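3. Course Design and Simulated Task

3.1 Setting and participants

The course ran for one semester at the Lurnlow campus as an elective in the second half of the undergraduate program. Students came from mechanical engineering, computer science and a small teacher training track, and most had written some Python before enrolling. None of them were required to have worked with a robot arm. The students were divided into 4 teams, and each team kept the same members from the first lab to the final report.

Lab sessions were held on Tuesday afternoons in the ground floor teaching room. The first author taught the sessions and Beril Ateş supervised the lab work and graded the notebooks. Because the teaching room has desktop machines and no floor space for hardware, all of the student work described in this paper was done in simulation. We return to the limits of this choice in Section 5.

Teams used a shared simulation package called Nyanda, which was put together at Woltdale for an earlier workshop and adapted for this course. Nyanda provides a set of household scenes, a controller for the arms, and a logging tool that writes out joint positions, rendered views and a success flag for each attempt. The adapted version removed several menus that earlier students had found confusing and added a fixed random seed for each week, so that teams could compare results on the same object placements.

3.2 The drawer task

The main assignment asked each team to teach a simulated arm to deal with a can in a drawer. In the simplest form of the task the drawer starts open and the can has to be taken out and set down on the carpet. In the second form the drawer starts closed. In the third form the can begins outside and must be put away, after which the drawer is closed. Teams had to hand in working code for the first form and could choose either of the other two.

We picked this task for practical reasons. The goal is easy to state in one sentence, and a student watching a replay can tell at once whether the arm has done what was asked. It also brings up most of the topics in the lecture part of the course: reaching without collision, choosing a grasp, moving along a constrained path, and deciding when a step is finished. The walls of the drawer limit the directions from which the gripper can approach, and a path that works well over open floor will often clip the front panel.

The scene holds other objects that have no part in the assignment. Students were told that their code should leave these where they were. An attempt in which the can was moved correctly but another object was knocked over was logged as a partial success and discussed in the weekly review.
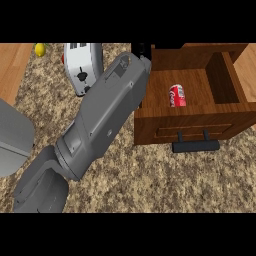 Figure 1. Rendered view from the drawer scene used in the main assignment. The drawer is open with a red soda can standing inside; a toaster and a lemon rest on the carpet as distractor objects.

Each team received a starter script that loaded the scene, moved the arm to a neutral pose and then stopped. The script also included a function for reading the true position of every object. Use of this function was allowed in the first 2 weeks of the assignment and was switched off after that. From then on teams had to work from the rendered views, either with the color threshold method covered in lecture or with a small detector they trained themselves.

The change was harder for the students than we had planned for. Three of the teams had written grasping code that read the object position once at the start and never checked it again. With true positions this had worked well enough. With estimated positions a small error at the start carried through the whole motion, and the gripper closed beside the can or pushed it against the side of the drawer. The fourth team had split its program into short steps with a new position reading before each one, and needed only minor edits.

Occlusion was the other common difficulty. From some viewpoints the arm itself blocks part of the scene during the reach, and the front wall of the drawer can hide the lower part of the can. A color threshold then returns a center that is too high, or returns nothing at all. Teams dealt with this in different ways. One moved the arm aside, took a reading and then committed to the grasp. Another kept the last good estimate and ignored any new reading that differed from it by more than a set distance. Both methods are simple and both were accepted.

3.3 Demonstrations

Teams that chose a learning approach needed examples to learn from. Nyanda lets a user steer the arm with a keyboard or a low-cost game controller and record the motion as a demonstration. Over the length of the assignment the teams recorded 675 demonstrations, which were pooled and made available to the whole class. Sharing was not required at the start. It was suggested by a student in the first review session, and the teams agreed to it by a show of hands.

Pooling raised questions about quality that we had not written into the lesson plan. Some recordings were slow and careful, with long pauses while the operator changed keys. Others were quick and cut close to the drawer walls. A model trained on all of them together tended to hesitate above the drawer, at the height where most operators had paused. The class spent one full session looking at replays and agreed on a short set of rules for keeping or dropping a recording. By these rules 54 recordings were removed, most of them for long idle stretches or for contact with objects outside the drawer.

Students were asked to write down who had made each decision about the data and on what grounds. These notes went into the team notebooks and were graded along with the code. In our view the notes show a better grasp of the material than the final reports do – they were written on the day, before the team knew which choices would pay off.

3.4 Weekly routine

A lab session lasted three hours. The first half hour was a review in which each team showed one replay that had gone well and one that had gone badly. Teams were free to pick the replays, but the second one had to come with a stated guess about the cause. The rest of the session was open work time. The instructors moved between tables and answered questions, and did not type on student machines.

At the end of each session teams submitted their current code to the shared server, where it was run overnight on the seed for that week. Results were posted the next morning before nine. Posting was by team color, with the key known to the class, and there was no ranking in the first half of the semester. A ranking was added later at the request of the students. We saw no clear change in working habits after it was added, although two teams began submitting more than once per session to check small edits.

The overnight runs used a version of the scene in which the starting position of the can inside the drawer was shifted between attempts. The distractor objects were also moved within set bounds. Teams were told the bounds but not the exact positions. In the third week a mistake in the bounds file placed the can partly inside a drawer wall on a few attempts, and the physics engine threw it out of the drawer as soon as the run began. These attempts were struck from the results. Several students had already found the cause from the logs by the time the correction was announced.

3.5 Assessment

The grade for the assignment had three parts: the code, the notebook and an oral check. The code was marked on whether it ran, how clearly it was laid out and how it behaved on the overnight seeds. The success rate itself counted for a small share, so that a team with a sound method and a weak result would not be held back. The notebook was marked for completeness and for the reasons given when a plan was changed.

The oral check took ten minutes per student. Each student was shown a replay from their own team and asked to stop it at the point where the arm first departed from the plan, then to name the part of the program responsible. Students who had worked on only one part of the code found this hard, and a few could describe the grasping step in detail but were unable to say how the reach was planned. In the following term the Ustow group, which runs a parallel section of the course, began rotating roles inside each team every week. We have since taken up the same practice.

The marking scheme was given to students at the start of the assignment and was not changed. Both instructors marked every notebook separately and met to settle differences. Most of these concerned how much credit to give for a failed approach that had been written up well. We settled on giving it full credit when the notebook stated what had been tried, what result was expected and what the logs showed.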